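Pivthorpe College Library

The Pivthorpe College Library is the main library of Pivthorpe College and one of the best-loved buildings on its campus. It began as a single reading room above the chemistry store, with 500 books given by former students, and has grown into a lively three-floor library with a map room, a music collection and a splendid archive of local newspapers.

History

The first reading room opened only in the evening, from 6 p.m. until the lamps were put out, and students had to bring their own chairs from the dining hall. Its early catalog was a set of ledgers, arranged by the donor's last name, so anyone looking for a book on rivers first had to know who had given it! The ledgers survive, complete with ink blots and some very frank notes about late returns.

Damián Escobar became the first full-time librarian and threw himself into the job. He replaced the ledgers with cards, opened the shelves to all students and began buying books in Spanish and Portuguese, which remain a real strength of the library.
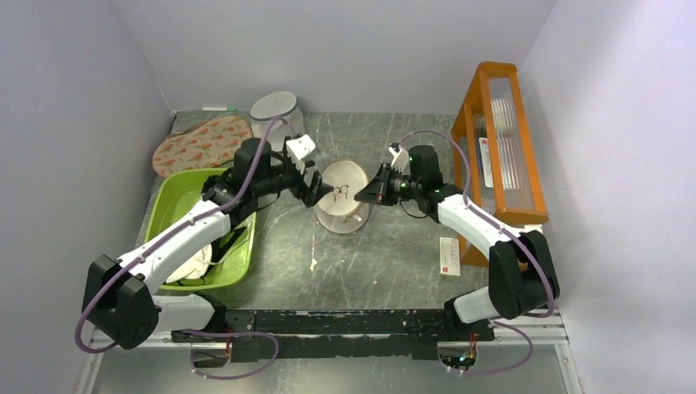 Who started the card catalog at Pivthorpe?
Damián Escobar started it when he became the first full-time librarian, and it took the place of the old donor ledgers.

The move to the present building, known as Adar Hall, gave the library proper stacks at last. Books were passed from hand to hand across the lawn by a long line of students and teachers, and the college still marks the event each October with an open-air reading.

Collections

The general collection is strongest in geography, farming and the history of printing. The Dubey Map Room holds 3,289 sheet maps, among them a wonderful run of hand-colored county surveys showing mills, ferries and footpaths long since gone. The music collection has 2,000 scores, many with the pencil markings of the college orchestra's players.

The newspaper archive is the treasure that draws visitors from far outside the college. Leidy Henao, the second head librarian, gathered its bound volumes from closing print shops and had them indexed by place as well as by date, a great gift to family historians. 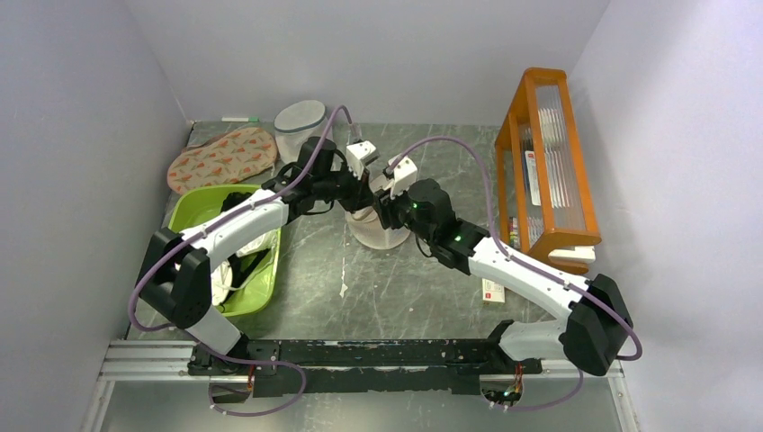
Can visitors borrow the bound newspapers?
The bound newspapers stay in the building, but any visitor may read them at the archive desk after signing in.

Building

Adar Hall is built of red brick, with tall north windows that fill the main reading room with soft, even light. The oak gallery above it is reached by a spiral stair and holds the poetry shelves. The lower floor was refitted for group study, and its former coal cellar now houses the Lotent Press Collection of small-press books and pamphlets.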